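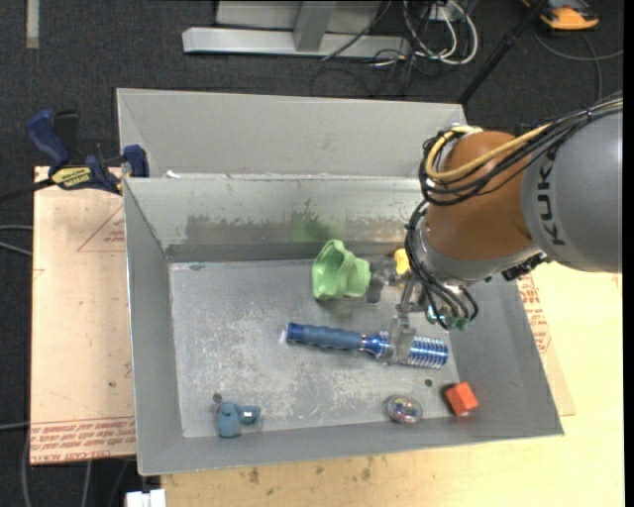
The KUKA arm and a blue hairbrush at our picking bench.

Hi, we're Nesanix! I write these pages in between fixing things, so forgive the rambling. We're a small robotics shop, and picking up everyday stuff is what we do all day (brushes, toys, blocks, whatever fits in a metal bin). It sounds easy until you watch a gripper try to get hold of something floppy.

We started with 3 people in the back half of the old Baditz building, and our first open day was for neighbors who kept asking what the noise was. We've kept it going ever since. You get to stand by the bench, hear how we set up a pick, and choose what goes in the bin next. Bring something from your own kitchen drawer if you like – a whisk kept us busy for a whole afternoon once!

The next open day is in October, 2 sessions, up to 204 visitors in all. School groups are very welcome, just write to us first so we can find enough chairs. Come in by the Okabe Street door, ring the bell and wait a minute, it's a long hallway.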